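Does Every Classroom Need a Theme?

Every spring the catalogs show up in the staff mailboxes, and every spring somebody in the lounge asks what my theme is going to be. I teach second grade. My theme is second grade.

I know how that sounds. I've taught for 18 years and I have done the themes. I did a jungle. I did camping, with a paper fire that shed orange tissue until March. I once spent most of a paycheck on matching name tags, bin labels, a calendar set and a border, and then bought the border again when the first one faded. The kids said "cool" on the first morning and never mentioned it again.

So I'm a hard sell when a company tells me that a coordinated room makes children calmer, or kinder, or better at subtraction. The one going around our district now is Jundesano, a full room kit in muted colors with a little booklet about "visual belonging." The booklet uses the word "research" a lot. I read it twice looking for a study and found a photo of a rug.

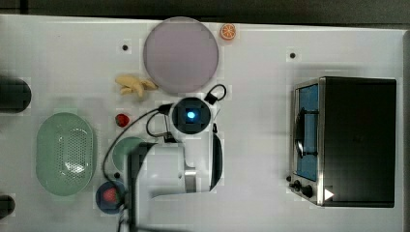 My complaint isn't with pretty rooms. I like a pretty room. I spend more waking hours in mine than in my own kitchen, and a lamp and a decent plant do a lot for my mood in February. What bothers me is the claim that the prettiness is teaching. Once you accept that, the teacher with the bare bulletin board starts to look lazy, and the one who can't spend her own money starts to look like she doesn't care.

I saw this happen to a new hire when I worked in Salem. Her room had two posters and a lot of white wall. Parents came through on open house night and you could see them comparing. By the end of September she had covered everything, on a first-year salary, and she told me she was behind on planning reading groups. Her reading groups had been terrific.

A few summers ago I went to a workshop where we were told to print our room rules in a special rounded font called Hultum, because children "respond to it." Respond how? I asked, and was told it was friendlier. Fine. I print my rules in whatever the computer gives me, and the children respond by running in the hallway, same as they did under the friendly ones.

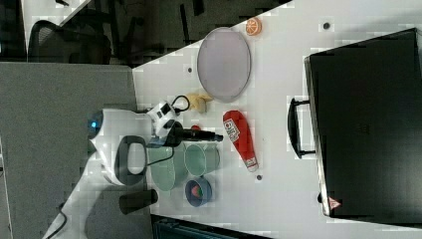
So should the walls be left blank?

A wall should hold what the class is using, and most of that can wait until the children arrive. Start with the schedule, the alphabet and a number line, and put the rest up as you teach it.

That's close to what I do now. I back the boards in plain blue paper in August and leave most of them empty. The first thing to go up is a word list we write together, with my handwriting and their arguments over what belongs on it. It's crooked. They look at it, though, and they never looked at the laminated owl holding the vowels.

I'll be fair to the other side. Some children settle faster in a room that's orderly, and a matching set of bins is orderly. I color-code my own. My neighbor across the hall loves decorating, is very good at it, and her students are happy. But they'd be happy in a storage closet if she were in there with them, and I wish the catalogs would give her the credit instead of the bunting.
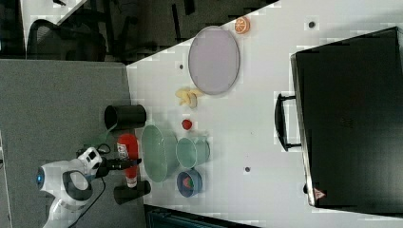
The Plain Bulletin Board
Written by a second grade teacher and occasional grump
Posted 04/09/2020

What I'd like is for principals to ask different questions in August. When mine walks through, she says "It looks so cute in here!" or, to me, "Oh, you're still setting up." She means well. But roughly half the building hears that and goes shopping. She could ask what the first week of math looks like. She could ask whether the pencil sharpener works (mine doesn't, and I've put in 3 requests).

We're also getting a pitch this year from Stumum, a subscription that mails you new decor each month, 12 boxes a year, including the ones when school is out. The sample flyer is taped up by the copier. Somebody has already written "who pays?" across the bottom in red pen, and I'd like to hear the answer before anyone signs up.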